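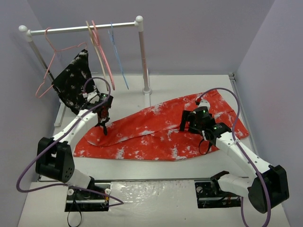

Four hangers, one rack, one big red cloth.

So I've been doing the thing where you own fewer clothes. I know, I know, everybody and their cousin did this years ago, but I only got around to it in April when the closet rod came down at 2 in the morning and scared the dog half to death.

My first mistake was starting with the T-shirts. Never start with the T-shirts! Every single one has a story and by lunch I had a "donate" pile with one sock in it. I still have the shirt from the Drokby street fair, which has a hole under each arm and a stain I'd rather not discuss, and I am keeping it, thank you.

Coats were way easier. I tried them all on in front of the hall mirror (sweating, it was a warm day) and four went straight in the bag. The long gray one I sold to Gwion Mostyn down the street, who looks much better in it than I ever did and wore it to get the mail that same Wednesday.

Then there's the dress-up stuff. I had two suits from my Wegener days, when I worked in an office and people cared about that sort of thing. One still buttons if I don't breathe. Kept that one, let the other go.
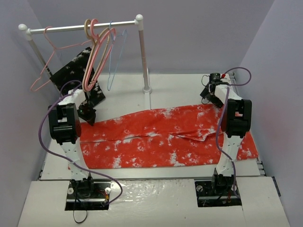
Tie-dye, red and white. Still a yes from me.

What I haven't solved is the sweaters. They don't hang right, they eat up a whole drawer, and my sister says to roll them but then I can't find the green one. I'm trying a bin under the bed for now. If you've got a better idea please tell me, and don't say vacuum bags, I popped mine with a belt buckle.

Next up is shoes. I peeked in the box and closed it again.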